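The porridge woman of Trurnano

Posted in Talking to Cooks, Breakfast. Tagged oats, fasting, winter, cheap.

The owner of the Cronin café would rather I left her name out of this, on the grounds that her mother still believes she is a solicitor. She opens at five, serves porridge until the pot is scraped, and then goes home. There is no lunch. People have asked.

"They want a panini," she says. "There are other places for a panini."

She began in September, with four kinds of porridge on the board. By the second week it was two, plain and not plain. Not plain has stewed plums in it, or pears if the plums have let her down. I had come to ask about eating lightly, which she does two days a week, and which I do mainly in conversation.

"On a light day I have a small bowl made with water, a good pinch of salt, and nothing else until supper," she says. "By four o'clock I'm not very nice. I've told the regulars."

Does it do her any good? She considers this while wiping a spoon.

"My trousers say yes. My temper hasn't been asked."

Her oats come from Prikell, the mill up the valley, and she soaks them overnight. She is strict about this. Quick oats are for "people who are being chased". The salt goes in at the end, the milk never boils, and the lid stays off, whatever your grandmother did.
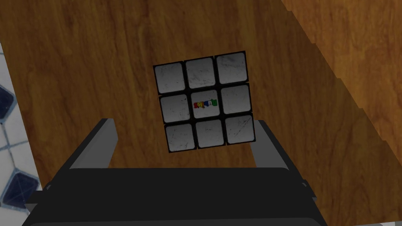

I asked what she cooks for herself when she isn't counting anything. Eggs, mostly, and toast cut too thick for the toaster. She once tried a breakfast curry on the lads from Workwood, the joinery next door, and they were polite about it for nine days before asking for the plums back.

"I thought that was quite a long time," she says. "I'd have cracked sooner."

She won't write a book. She might, if pressed, do a crumpet in the new year. I said I would press her, and she said it was a light day and I should probably go.

Filed December 9, 2025. 5 Responses.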